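Household Technology and Its Claims
Week 3 handout: the shared laundry

Read the Magalhães chapter before Monday. Conceição Magalhães spent a winter in the laundry at Skustside, a block of student flats, and her main finding is a dull one: people put wet clothes in, came back, and complained that they were still damp. The building had just paid to replace its dryers with "intelligent" ones. She logged 1,349 loads and could not find much of a change in how often people ran a second cycle. I'd be careful with that figure too, as she relied on residents filling in a sheet by the door.

What does the word "smart" cover on a dryer? Usually a moisture sensor, sometimes payment by phone, sometimes very little. The Millura brochure (in your reader) uses it 3 times on one page and never defines it. Keep that in mind when you look at a machine from the outside.
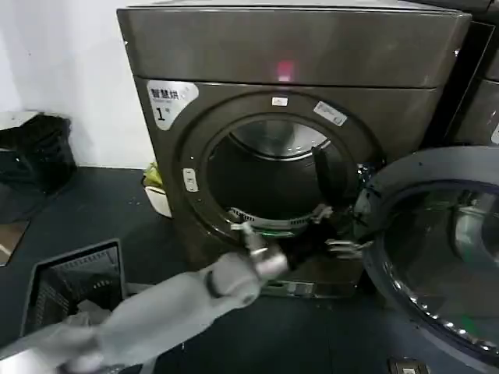

Fig. 2. Front-loading dryer, door open. The label at upper left reads 智慧烘 ("smart dry") and 1.

Apart from the label, the parts to notice are old ones: a drum, a baffle to lift the clothes, a round door with a tinted window, and a lint filter along the bottom lip of the opening. Lint still has to be cleared by someone. Talukder argues that better sensors make up for a neglected filter – I don't find this convincing, and he offers no test of it.

For the tutorial, bring one page on a laundry you use. Write down what the labels promise, what the machine asks you to do, and who ends up doing it. Please don't copy the maker's website.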